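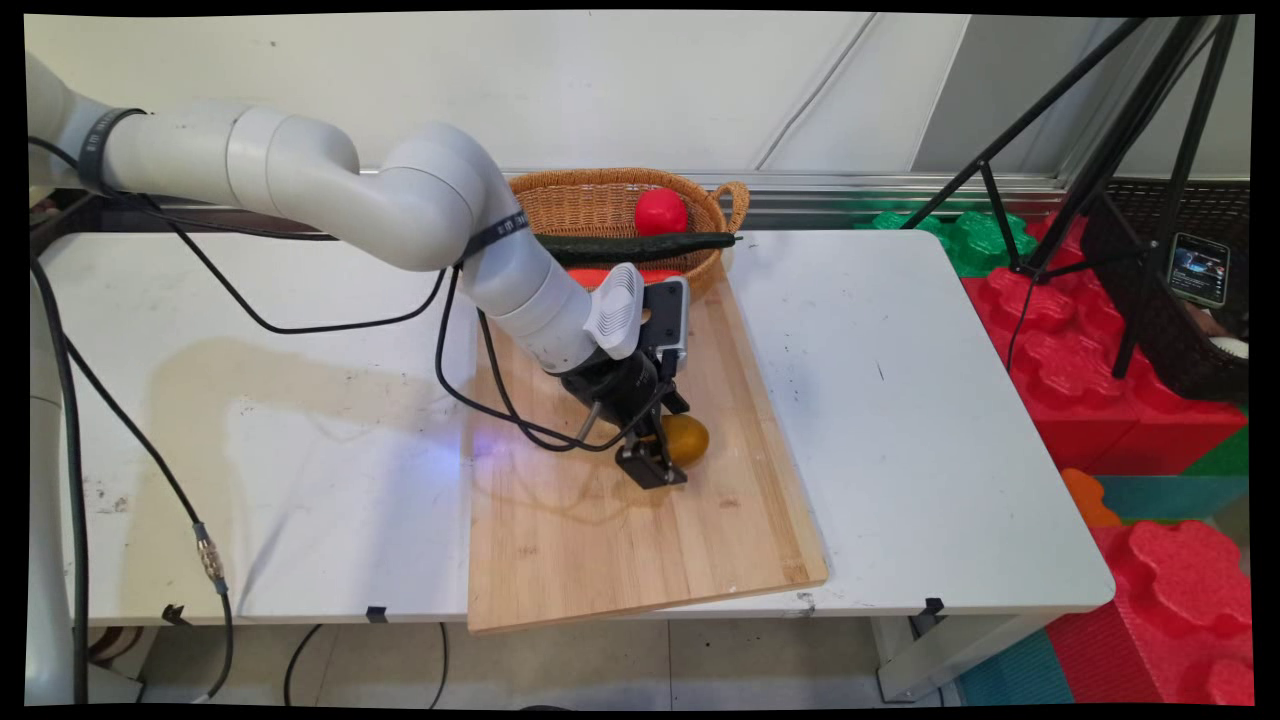

A cutting board, a wicker basket and produce on the work table at Fultisetti. Photo: Hajar Ouazzani

Fultisetti, the shared food preparation hall in Wernley, has changed the way its work tables are set out and will keep the new layout in place until June. The change was announced on 24th January in a notice to the small producers who rent table time in the building. It covers cutting boards, baskets, the order in which produce is handled and the cleaning of table tops between bookings.

Under the new layout each table holds one board and one basket. The board goes in the middle. The basket goes at the far end of it, away from the person working, and whole produce is taken out one piece at a time. Cut produce no longer goes back into the same basket. It leaves the table in a lidded tub, which is collected from a shelf by the sinks.

Until now, renters arranged the tables as they liked. Most kept a crate on the floor or on a side cart and brought produce up in batches. Abdelghani Ezzat, who runs the hall, said the batches were the main source of lost time.

"People would fill the table, then find they had no room to cut," he said. "They moved things to the next table, and the next renter came in and had to move them again."

The hall tested the layout on two tables before extending it to the rest. Driss Naciri, who kept the test log, recorded 80 work sessions. In the sessions with a basket on the board, the average changeover between renters took 40 percent less time than before. The log did not measure cutting speed, and Naciri said he would not draw any conclusion on that point.

Bamboo boards were chosen for the whole hall. The previous stock was a mix of plastic and wood in several sizes, some of it brought in by renters and left behind. The new boards were ordered through Minder, a kitchen supply dealer in Wernley, together with the baskets. The hall spent around 2,000 dollars on the order. Renters are not being charged for it, and the hourly rate is unchanged.

The boards are washed by hand, dried standing on edge and oiled when the surface looks pale. They are not to be left in the sink. A board with a split along one of the joints is to be handed in at the desk and not used again, even if the split is short.

Baskets raised more discussion than boards. Wicker is harder to clean than plastic, and two renters asked for plastic tubs instead. The hall kept the wicker for whole, washed produce with the skin on, such as cucumbers and mangoes. Anything peeled, cut or leaking must go in a tub. Baskets are brushed out at the end of each booking and washed once a week, then left on the drying rack overnight.

Long vegetables are to be laid across the rim instead of being pushed down into the basket. According to the notice, cucumbers stored upright under other produce were often bruised at the tip. Soft fruit is taken out first and placed directly on the board. Round items go at the back, where they are less likely to roll off when the basket is moved.

The position of the board was left partly open. The notice says it should sit near the middle of the table but does not require it to be square with the edge. Mahmoud Fahmy, who makes pickles and relishes in the hall under the name Do, said he sets his at a slight angle and was glad to see that this was still allowed.

"My elbow goes out to the side when I cut long pieces," Fahmy said. "If the board is dead straight I end up turning my back instead. After three hours you feel that."

Fahmy was less pleased with the rule on baskets. He works through large amounts of cucumber in a single booking and has to refill the basket several times. He has asked for a second basket on the table during long sessions. Ezzat said the request would be looked at when the layout is reviewed, and that renters with bulk orders can book a second table at half rate for the time being.

The white table tops stay in use. Several are scuffed and carry faint stains, and the hall had asked for prices on replacing them. Driss Samir, who handles repairs in the building, checked the surfaces and found the marks to be shallow. He recommended a finer cleaning pad and a longer contact time for the cleaning solution – 60 seconds before wiping, where most renters had been wiping at once. New tops have been put off for at least a year.

Samir also asked renters to stop cutting directly on the tables. Most of the fine scratches he found run front to back near the edge, which he put down to knives being used on the bare surface for small jobs such as trimming stems or opening bags. Scissors have been added to the tool drawer at the desk.

A printed card with the layout will be placed at each table. The first version of the card listed the steps in the order of a full session, from washing to final wipe, and ran to two sides. Renters said it was too long to read with wet hands. The current version fits on one side and covers only the placing of the board and basket, the order of produce and the wiping time. The full text is kept in a folder at the desk.

New renters will be shown the layout during their first booking. Those already using the hall do not need to attend a session but are asked to read the card before they begin. Comments can be written in the log book next to the sinks or given to Naciri, who will go through them before the June review. Bookings for evening hours are open, with most morning places already taken through the end of next month.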